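**Nasen pauses gripper software update after fault in simulated runs**

6 May 2023 – for immediate release

Nasen is holding back version 20 of its Handby gripper controller. Fault found in simulation, not on customer hardware. No injuries, no damage reported. Customers on the March release can keep working as normal and should not install the preview build.

The fault: after letting go of a part, the controller sometimes keeps the old distance reading and carries on moving toward a surface it should have stopped short of. It turned up in 168 of 3000 simulated runs. Most ended in contact with a wall or panel. The safety stop did trip in every one of those runs, but later than our own limit allows – 200 milliseconds late in the worst case.

"Late is late," said Johannes Radebe, head of safety at Nasen. "We aren't shipping it on the grounds that the stop got there eventually."

The runs use furnished rooms with mixed surfaces, plain and patterned, becuase those give the distance estimate the most trouble. The view from the wrist in one of the rooms, fingers open and a gray surface very close ahead: 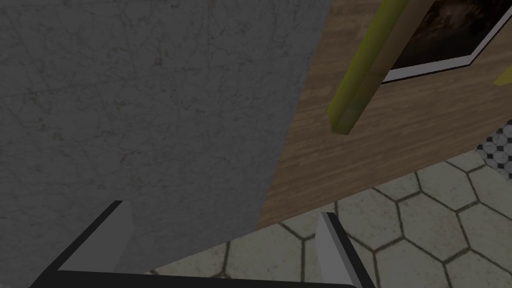
## What customers should do

Preview users – go back to the March release. Instructions are in the Padby support portal, under Rollbacks. Power the arm down fully before restarting, a soft reset does not clear the stored reading.

Sites running the preview next to people should stop those cells now and call support before starting again. Yusof, our service partner, is contacting those sites directly.

## Next steps

A fix is in test. Adi Chong's controls team will rerun the full set of 3000 before anything goes out, and results will be posted to the portal wether or not they're good. No release date yet.

Media contact: Hafiz Pattinasarany, Nasen press office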